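Waffenschrank kaufen und aufstellen: Worauf es im Alltag ankommt

von Dirk Ackermann, September 2024

Wer zum ersten Mal einen Waffenschrank kauft, landet schnell bei Prospekten, in denen alles »höchste Sicherheit« bietet. Ich glaube davon wenig. Diese Anleitung richtet sich an Sportschützen und Jäger, die einen Schrank für die Wohnung suchen und nicht jedem Aufkleber trauen.

1. Erst die Behörde, dann der Händler
Fragen Sie bei Ihrer Waffenbehörde nach, welcher Widerstandsgrad für Ihren Bestand verlangt wird, und lassen Sie sich die Antwort schriftlich geben. Auskünfte vom Verkäufer ersetzen das nicht. Mir wurde im Januar ein Schrank empfohlen, der für meine Kurzwaffen gar nicht zugelassen gewesen wäre.

2. Das Typenschild lesen
Innen an der Tür muss eine Plakette mit Norm und Grad sitzen. »Nach Norm gebaut« oder »in Anlehnung an« heißt im Zweifel: nicht geprüft. Fehlt die Plakette, Finger weg, auch beim Gebrauchtkauf.

3. Platzangaben halbieren
Ein Schrank für 12 Langwaffen fasst 12 Langwaffen ohne Zielfernrohr, ohne Riemen und ohne Geduld. Loan Lò aus meinem Verein hat es mit sechs Repetierern versucht und dann die Halter umgebaut.

4. Den Standort aussuchen
Messen Sie Türen, Treppen und Flure, bevor Sie bestellen. Eine Ecke mit zwei massiven Wänden ist besser als eine freie Fläche. Klopfen allein sagt wenig über das Mauerwerk, eine Probebohrung schon mehr. 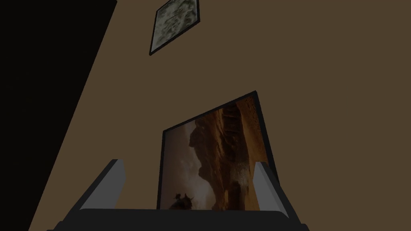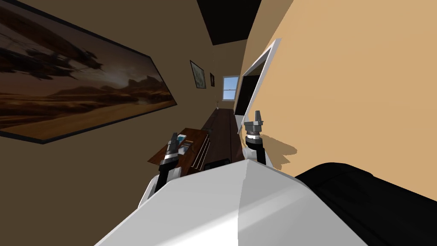 Bräunliche Wand, und auf dem zweiten Bild der Flur mit Gemälde und offenem Türdurchgang.

5. Verankern
Leichte Schränke gehören an Wand oder Boden verschraubt, und zwar nach der Anleitung des Herstellers. Bohren Sie nur durch die vorgesehenen Löcher. Bei Mietwohnungen vorher den Vermieter fragen – und bei schweren Modellen auch nach der Deckenlast.

6. Schlüssel oder Zahlen?
Beim Schlüsselschloss bleibt die Frage, wohin mit dem Schlüssel. Der Blumentopf ist keine Antwort, die Schreibtischschublade auch nicht. Ein Zahlenschloss löst das, sofern der Code nicht das Geburtsjahr ist. Von Fingerabdrucksensoren halte ich bisher nichts; Xuân Lục schwört darauf, aber der hat auch immer frische Batterien im Haus.

7. Unterlagen aufheben
Rechnung, Foto der Plakette und Foto des aufgestellten Schranks in einen Ordner legen und eine Kopie an die Behörde schicken.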